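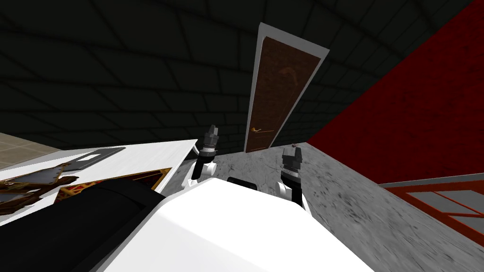 4th December

The hearing was moved again, and this time I learned it from the lawyer's clerk, by a message of two lines. I was at my desk with my tea and I read it three times, because in English a short message can look angry when it is only short. New date in June. So it will be another half a year before a judge asks Fuststead what they meant by their article about us. I looked for a while at the dark brick wall and the red wall, and at the doorway far behind, and I thought that a door can be in plain sight and still be a long way to walk. Then I washed my cup and called Mebrat.

Mebrat Tsegaye is our editor, and she has been sued more times than I have been to the dentist. She was not surprised. She told me that the other side has changed its lawyers, and new lawyers always ask for time to read. There are 18 boxes of documents, most of them from us. I scanned seven of those boxes myself in the winter when I had the bad cough, so I know what is in them: invoices from Somalport, the letters from Erkex, and my own notebooks with my terrible handwriting in two languages. I feel ashamed when I think of a stranger in a good suit trying to read my notes about the price of onions.

For my own memory I want to write how it started, while I still have the order correct. We published the story on the port contracts. Fuststead wrote on their site that we had been paid by Erkex to write it. They did not phone us before. They did not phone Erkex also, as far as I know. Mebrat asked for a correction and they put a second article, longer than the first, with my name in it. My cousin saw it before me. She sent it with a question mark and nothing else.

The complaint says "reckless disregard". I had to look up "reckless" to be sure, although I have used this word for years when I speak of drivers. Our lawyer, Mr. Assefa, explained that it is not enough that they were wrong. We must show that they knew, or that they did not care to know. I asked him how a person shows what another person did not care about. He said, with their emails. So now everything depends on emails, and this is what the new lawyers need time to read.

I calculated the costs in the afternoon. The fund has enough for around 50 hours more of legal work, and then we must ask the readers again. I do not like to ask. Mebrat says that readers prefer to be asked than to find the site closed one morning, and she is probably right, but it is me who writes the letter. I made a first paragraph and deleted it. It sounded like a person selling a mattress.

In the evening I walked to the library to return the dictionary of law, and renewed it at the counter instead. The woman there asked if I was studying for an exam. I said yes, it was easier.

Tomorrow: send Mr. Assefa the list of phone calls. Ask Mebrat about the second letter from Erkex, the one without a signature. Buy stamps. Answer my cousin, who wrote again, this time in full sentences.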